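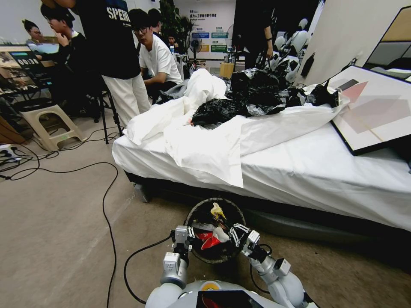

*Two-arm lift, one gripper on each side of the rim.*

I've had a lot of time on gripper controllers this month and want to write it down before I forget which settings went with which box. The two in question are the Clemero, which we've used since January, and the Traltance, which Guido Vitale brought back from Erkenitz with a folder of notes and no power supply. Both drive the same parallel grippers. The arms, the cabling and the software above the controller stayed the same. I changed the controller, loaded its config, homed the fingers and ran the task again.

The task is room tidying. Pick litter off the carpet, put it in the wastebasket, and at the end lift the basket with both arms. It's a good test for a gripper controller because it asks for two opposite things. Litter is light and squashes. The basket is stiff, and both hands are holding it at the same time, so any difference between them goes straight into the rim.

The Clemero works in force. You give it a target and a closing speed, and it closes until the motor current says it has met the target. The Traltance works in position first, with a force limit on top. You tell it how wide the fingers should be, and it goes there unless the limit stops it. On paper that sounds like a small difference. I expected to spend a morning on it and spent most of a week.

Setup on the Clemero is quick. It found both grippers on the first try and kept its zero after a power cycle. The Traltance lost its zero twice, and both times I only noticed when the fingers stopped short of closed. Mal-soon Um wrote a startup check that closes both hands, reads the width and refuses to go on if it's off. I'd recommend doing that with either controller. 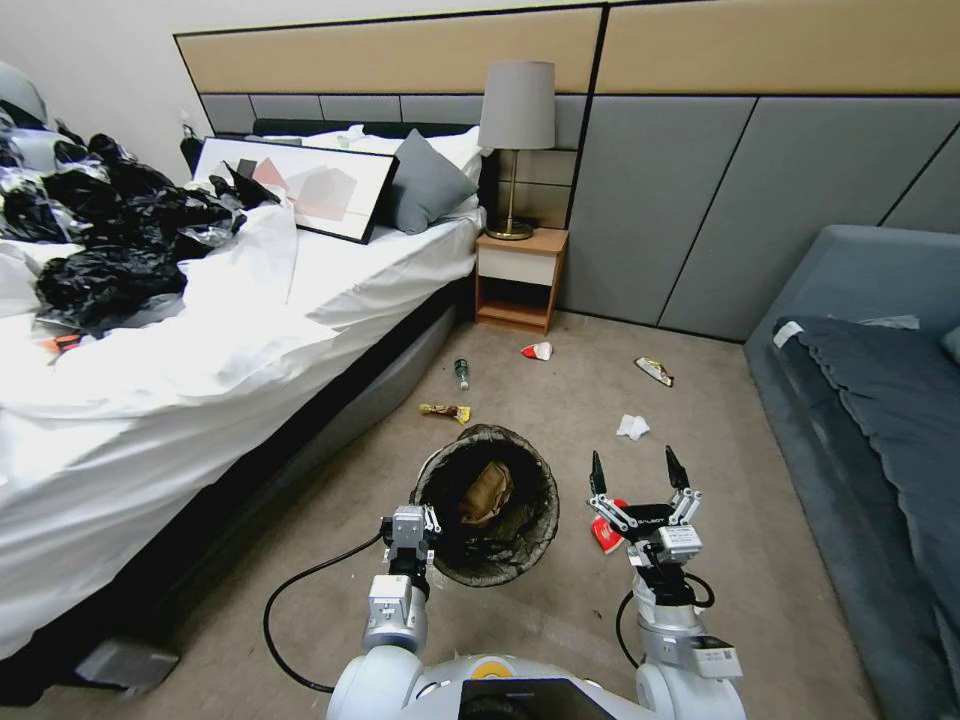
Closing force on light objects is where the Clemero gave me the most trouble. A wrapper hardly pushes back, so the controller keeps closing until the fingers meet, then reports a good grasp because the current went up. It would have gone up with nothing between them. With the Traltance I can at least compare the width it reached with the width I asked for. Approach height matters too. A crumpled wrapper lying right beside the basket, like the red and white one under the right gripper, leaves little room to come in at an angle, so the hand has to drop nearly straight down. I lowered the closing speed for those and started the fingers narrower. The liner folded over the rim is the other thing to plan for – if a fingertip drags it on the way out, the next drop may land on plastic.

I tried to fix the false grasps on the Clemero with a higher current threshold. That helped with paper cups and made tissue worse. Guido suggested ignoring its grasp flag completely and using only the finger width, which it does report, though more slowly. That's what we ended up with. It feels wrong to buy a force controller and then read the width off it, but the log looks a lot better this way.

The log for the final settings has 392 single-hand closes in it, counting both controllers together. Seven of them were marked as good when the hand was empty, and all seven came from the Clemero before I turned its flag off. I haven't split the rest by object type yet. Mal-soon wants cups separated from wrappers, and I agree, but the labels need cleaning up first.

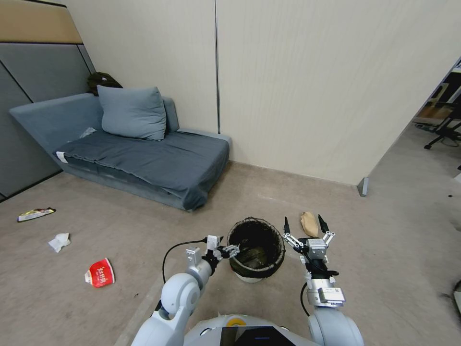
Can you run a different controller on each hand?

You can, and we did for one afternoon, but I wouldn't keep it that way. The two boxes report at different rates, and during a two-arm lift one hand is always reacting to old news from the other. For single-hand picking it's fine, and it's a handy way to compare them on the same kind of object without swapping cables.

Cables deserve a mention, by the way. The Traltance connector sits deeper and the plug needs a firm push. I had one session with random dropouts on the left hand that I blamed on firmware for far too long. The plug wasn't seated. The Clemero plug clicks, and I miss that click.

The basket lift went the other way from the litter. In force mode both hands settle against the rim and share the load without much tuning. In position mode I had to get the widths right for each hand, and being slightly off made one side do most of the holding. A mesh basket gives a little under the fingers, which helps. Lowering the force limit on the Traltance made it behave more like the Clemero, at the cost of a slower close. 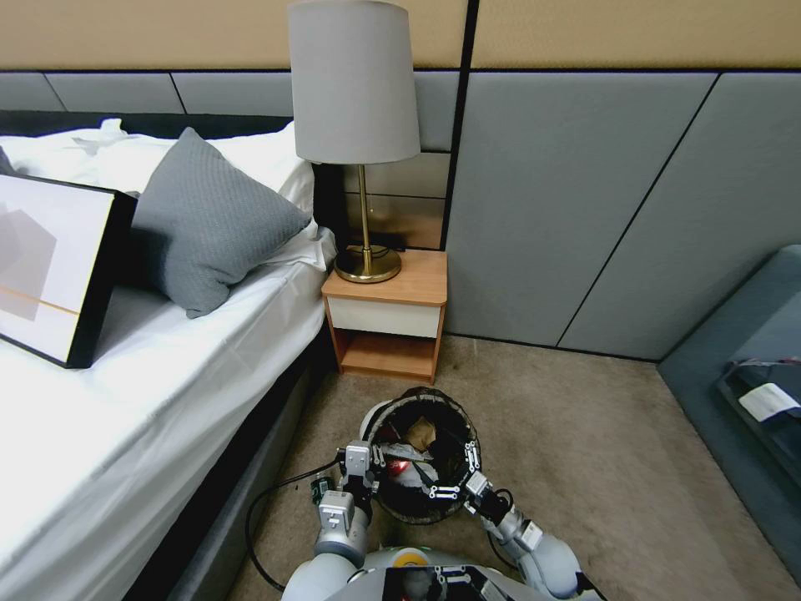
## Settings I'm keeping

For litter: Traltance, width target, low force limit, slow close over the last part of the travel. Compare the width after every close.

For the lift: Clemero in force mode, same target on both hands, and wait for both to settle before raising the arms. Grip first, pause, then lift. I had the pause set too short for days.

Swapping boxes between the picking and the lift isn't practical, so for now the Traltance stays in with a second profile for the basket. Guido has asked Negri for a set of softer finger pads to try with it. If they arrive before I have to give the Clemero back, I'll run both controllers again with the new pads and post the widths.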